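January 9, 2020

Back at Woteck after the break, and back to the forks. Toàn Hứa has me on table setting until further notice. Take fork from caddy, carry fork to plate, put fork down, press the pedal, put it back, go again. I logged 134 before lunch. The target for this batch is 372, and when I asked where that number came from he said it was what the server had room for. So much for science.

What bugs me is how alike they all are. I've stood at the same round table since September, and by the second hour my arm takes the same path every time. If a machine learns anything from me it will be how a bored person moves a fork at eleven in the morning. Tùng Phí says the clutter takes care of that. We shift the toaster, swap the food, bunch up the towel some other way, and supposedly the model stops caring about any of it. Maybe. I'd like to see it tried in a kitchen that isn't ours before I believe a word. 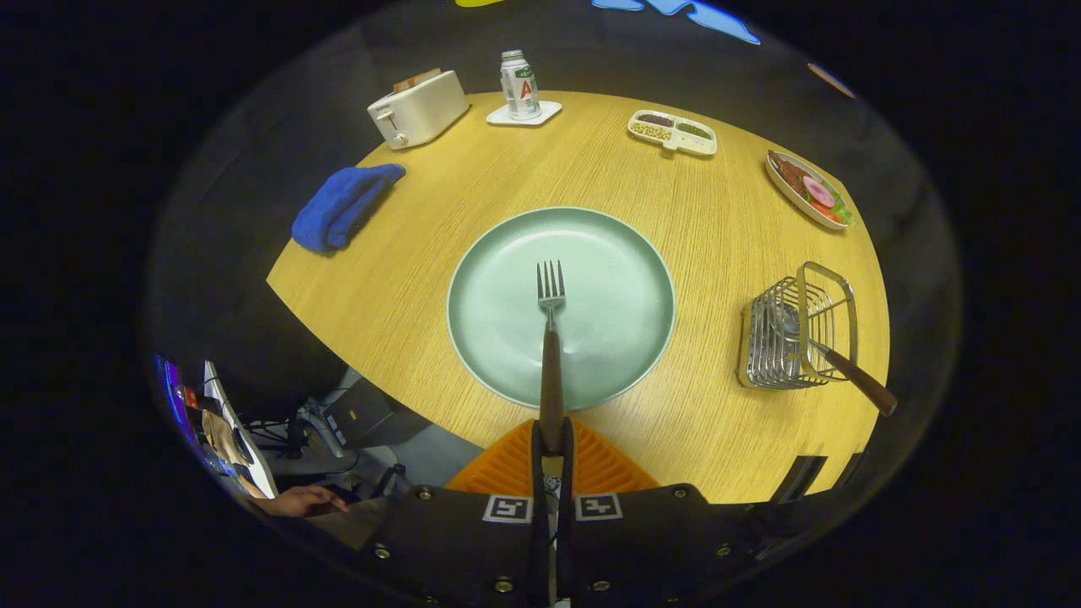

I threw out 3 takes in the afternoon because I'd hesitated over the plate. Toàn wanted them kept – he thinks hesitation is "signal." I think hesitation is me wondering whether I left the car unlocked. We argued, he won, they went back in the folder.

The Garkwood people get their demo in 2 weeks. Last time the arm set one place nicely and then tried to set it again on top of itself, and the slides afterward called that promising. Tùng is sure more examples will fix it. He was sure in September too.

Wrist sore. Spoons tomorrow, if the new labels come in. Need to call the garage.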